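Sim demos for a pick task: how many before you train?
Forum > Learning & Data

drollow_dan
Started collecting in sim in September and I'm at 300 demos of one pick task. The policy still wanders off on the approach. My buddy at Tekmont says keep going, I say something's wrong with the data. Anybody been here?

wustitz
I'd stop collecting! I got a decent pick out of 40 episodes once I quit starting every one from the same pose. What does your render look like?

drollow_dan
Plain gray background, white arm coming in from the top, gripper pointing down. I left the arm by itself for this one so you can see the look.

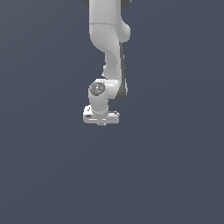

Re: render and fingers

riedl_fan
My eye goes straight to the fingers. They barely poke out under the hand, just a few specks. If your policy has to work out open or closed from that, good luck. I'd add a wrist camera, so 2 views total.

wustitz
Disagree, sorry. Feed it the gripper width as a number and you're done. A second camera doubles your storage and you'll be babysitting uploads until 3 am.

riedl_fan
Storage is cheap, my evenings aren't (I re-recorded 521 episodes last year over exactly this). And the width doesn't tell you where the object is between the fingers.

drollow_dan
Ok, I do log the width, but I never fed it in, oops. Trying that first with mixed start poses, then the wrist cam if it still drifts.

wustitz
Keep the old set for comparison, and change one thing at a time!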